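Tereck talent data – README

Datamined talent and gear tables for Tereck, alpha and beta builds. Text dumps, one table per build, plus a diff table so you can see what moved between patches. If you only want to know whether your class got nerfed, open the diff table and search the class name.

What this is not: a build guide. No tier lists in here, please stop asking. The numbers are what the client ships with and the server can override any of them, and sometimes does.

What's in the folder

talents – every talent node by class and tree, with rank values and tooltip text
gear – item rows, stats, slot, level band
procs – proc chance and internal cooldown where the client has them
diff – changes from one build to the next, one row per change
notes – stuff I typed while looking at it, messy

Sizes: 292 talent nodes in the current build, 6 classes. Gear is a bit over 1,000 rows if you count the test items, which you probably shouldn't (flag column, see further down).

Columns in talents

id – number from the client, stable inside one build, NOT stable across builds. Match on name plus class plus tree if you're comparing.
class – lower case, no spaces
tree – one, two or three, in the order the talent screen shows them
row – how deep in the tree, starts at one
ranks – max ranks
value – the number in the tooltip at max rank. Percent values are stored whole, so five percent is 5 and not 0.05
tip – tooltip text, tags stripped
flag – blank, "test" or "hidden"
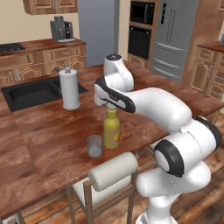

Robot arm, kitchen table, yellow bottle (render).

Level cap is 60 in all builds covered. A few nodes ask for a level higher than that. Left as they are. Could be a leftover, could be an expansion, I don't know and neither does the forum.

Columns in gear

Same id rule. "slot" uses the client's own slot names, so both rings come up as finger. "band" is the level band, not the level needed to wear the thing, people mix these up constantly. "set" is blank for most rows. Weapon speed is in seconds. Armor is base armor before talents.

Procs are the weakest table. Lots of blanks. A blank means the client doesn't say, it does not mean zero. If you load it into a spreadsheet and the blanks turn into zeros your damage sim is going to be garbage – I did this myself in May and posted a very wrong healer chart.

How it was made

Client files unpacked with Ernex, then cleaned up with a script called Magsi that I wrote for an older game and keep patching. Magsi strips the tags, sorts out the trees and spits out the diff. It is slow. It also eats apostrophes in some tooltips, so "enemys armor" is my bug and not a typo by the devs. Fix is on the list.

To rebuild from your own client: unpack with Ernex, point Magsi at the output folder, wait. Don't run it over a folder that already has tables in it, it appends instead of replacing and you get everything twice.

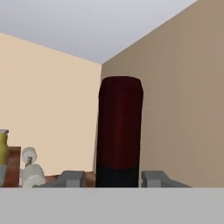
Last changed: August 2019

Changes this time round

– Warden third tree redone, all new ids
– hidden nodes now flagged instead of dropped
– proc table split out of talents, was getting silly
– duplicate finger rows removed
– tooltip line breaks gone, they broke the import for anybody using tabs

Known problems

Ranger pet talents show up twice, once under ranger and once under a class called "pet" that isn't a class. Skip the second lot.

Two trees have the same name in the alpha build. Use the class column as well or your join will go wrong.

Scaling values for shields look off. They don't match what people see in game on the Cistimex test realm, and I haven't worked out which side is wrong. Treat as unknown for now.

Tooltips are English only. The other languages are in the client, I just havent pulled them.
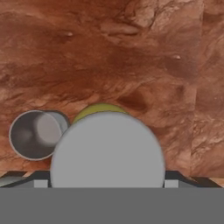
Reddish-brown surface, mottled, render.

Using it

Take what you like for calculators, sims, spreadsheets, wiki tables. Say which build your numbers came from, that's the main thing. Most of the arguments I get dragged into are two people quoting different builds at each other. A link back is nice but not required.

Please don't post the hidden nodes as confirmed features. They're switched off. Some of them have been switched off since the first alpha and have tooltips that just say "todo".

Corrections: open a ticket with the build, the id and the name, all three. A screenshot of the tooltip helps alot. Tickets that only say "numbers wrong" get closed.

Next update comes when the next build does.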